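11/05/2018

Up before the alarm. Porridge, then the early bus. Rosalinda was already in and had the kettle on, so we had ten minutes before starting.

Spent most of the morning on the bench. The shelf rack has been bothering me for weeks. Things get put down wherever there is a gap and then Lorna goes hunting for a marker. I wiped the rails, threw out 3 dried-up pens and wrote a fresh list of what belongs on it. Maricel wants the long tools kept on the top tier, where they can be reached, and I have no strong view, so the top tier it is. Jars and cartons go lower down.

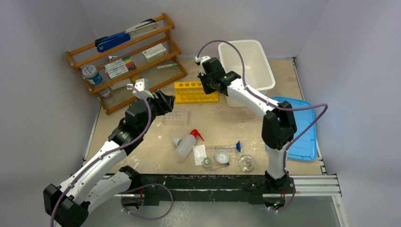
The bench, with the wooden rack at the back and the yellow tube rack out.

The scuffs on the tabletop are a nuisance. I went at a patch near the middle with a damp cloth and then with the cream cleaner from Wokeck, and gave up after a quarter of an hour. Rogelio says a new top would cost 571 and we won't get it before December, if then.

Ordered more labels, 75 to a roll. Jade rang about the Lacson delivery and I said I would be in to sign for it.

Cheese sandwich for lunch, ate it outside. Home by six. Bill for the boiler had come. Must ring Mum tomorrow and take the library books back.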